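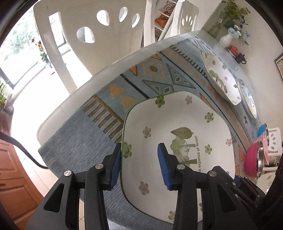 May, evening

Spent the afternoon on the plate task for the Ludus project. We need 50 good runs per student by the end of the month and I have 39. Nineteen of those are from today, which is my best day so far.

The square plate with the green rim is still the hard one. One finger has to go over the rim and the other stays outside it, and if I come in too steep the inside pad presses on the plate before I can close. The corners are worse than the sides. I went for the sides every time after the first few tries and dropped fewer runs.

The glass top doesn't help. When I miss, the plate slides and I have to start over. I asked in the group chat if a slipped start counts as a failed run or no run at all. The Bumville half of the class logs them as failed. We've been throwing them out. Somebody has to decide before we merge the two sets.

Run 501 on the class sheet is mine but has the wrong task name. Fix that tomorrow.

The cable kept catching on my sleeve. Short sleeves next time.

Read half the Ševčík handout after supper. The part on grip width was useful, the rest I'll need to read again. Still have to write two pages on what we changed since the first week, and I haven't started.

Bowls tomorrow. Eleven runs to go.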